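September 2, 2023

I'm still buzzing from the Plundau trail race! Thirty-something kilometers of roots and mud, 947 meters of climbing, and 112 of us squeezed into a start pen built for half that. I went out too fast (of course) and paid for it on the second big hill, where Rahel Baumgartner floated past me – chatting! – and went on to win the women's race by about 3 minutes.

I finished, I hugged strangers, I ate two bowls of soup. My quads are wrecked and I've already signed up for the November one in Tindard.

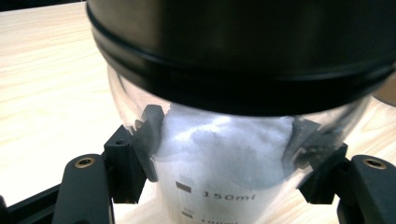 *White powder in a glass beaker.*

Anyone else running Tindard? Come say hi at the start!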